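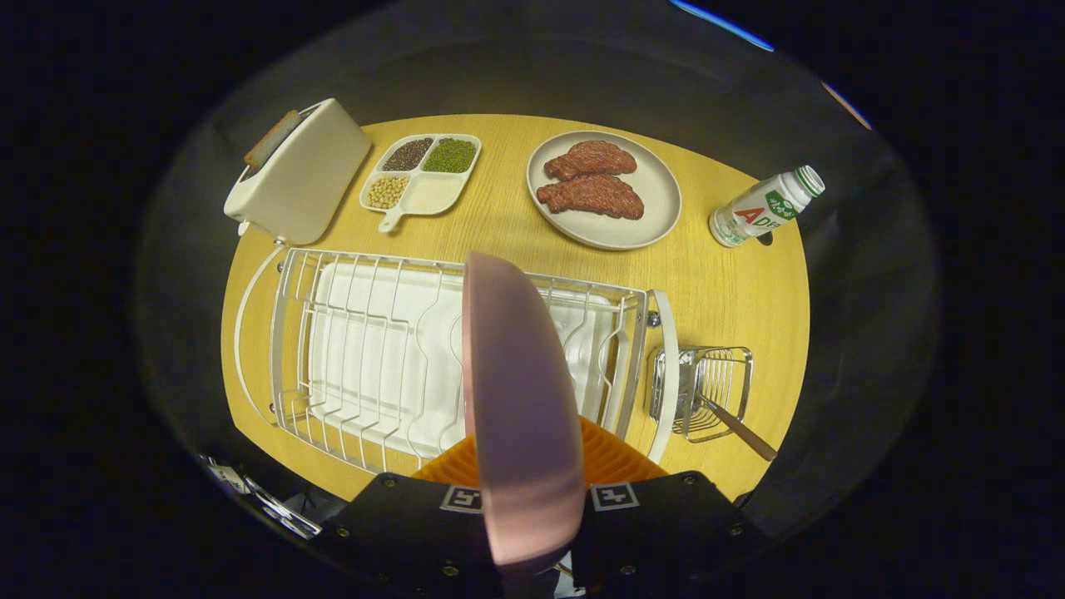

I have been eating breakfast standing up for most of my adult life, and I'd like to make a case for stopping. Sit down! Pull out the chair, put the food on a proper plate and give the thing ten minutes. I started in September, after a week staying with my old neighbour Brândușa Dumitrescu, and I'm a complete convert.

Brândușa lays the table for breakfast even when she's on her own. Butter in a dish, jam with its own spoon, a cloth napkin that has been through the wash 100 times and is all the softer for it. I came down on the first morning with my coat half on, ready to grab a slice and go, and she simply pointed at the chair. So I sat, and I had a second cup of tea, and we talked about her sister's plum trees (two of them, both leaning badly) until the pot went cold. I caught a later bus and the world carried on.

What I love most is how good plain food becomes once you look at it. Toast is a marvel! Crisp at the corners, soft in the middle, the butter going clear as it sinks in. I must have eaten thousands of slices over the sink without noticing a single one. Porridge is the same, and so is a boiled egg, which really can't be eaten on the move at all, and I think that's a point in its favour.

I know the argument against. People have children to dress, shifts that start at 8, trains that won't wait. I used to work mornings at Drodell and I remember very well how far away a calm breakfast felt. Some days it can't be done, and I wouldn't dream of telling a parent of toddlers to fold napkins. But I was losing those ten minutes anyway, mostly to my phone, reading news I'd forgotten by lunch. Moving them to the table cost me nothing I miss.

There's the company, too. Supper gets all the praise as the family meal, yet everyone arrives at it tired and full of the day's grumbles. In the morning nothing has gone wrong yet. My son, who says very little after six in the evening, will talk happily over cereal about football, or a dream he had, or whether owls have knees. (They do. We looked it up.)

If you fancy trying it, start with a Saturday sort of morning when there's no rush, and get the good jam out. Mine's apricot at the moment, and there's half a jar left for tomorrow.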